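Zumero Table-Setting Collection: Questions We Keep Getting

What are you collecting?
Examples of a robot arm laying out cutlery, driven by a person, so that a learning system can copy the person. The person is usually Rahel Riedl, so the system is picking up her habits, including the sighing pauses.

How many examples make a set?
100 per task. A good operator gets through 27 before lunch. Vinzenz Lanz once claimed more, and we have asked him to stop claiming it.

Do you keep the failed ones?
Yes, in their own folder, labeled with what went wrong. "Oops" is not a label. Neither is "see previous."

Why move the tray between runs?
A system that has only seen the tray in one spot learns the spot. We found this out in April, at the cost of 16 hours of driving.

Is cutlery hard?
Harder than cups. It's thin, it's shiny, and every reflection changes when the arm moves. 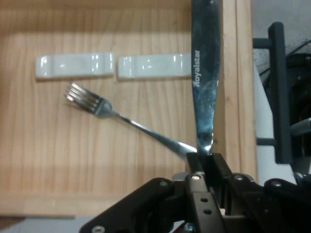 Page last changed: December 2018

The knife is held upright in the gripper, with the fork still lying on the wood below the two white rests. We want plenty of views like it from the wrist, glare and smudges included. Please don't polish anything.

Can I drive the arm?
After nine practice runs with Theresia Hubmann watching. She is patient up to about the sixth.

Can I have the data?
Ask Korkbridge. They have the disks and, we are told, a form.

Contact: Notburga Hämmerli, Zumero desk | © Zumero | Back to top
Shares: 9 | Comments: 0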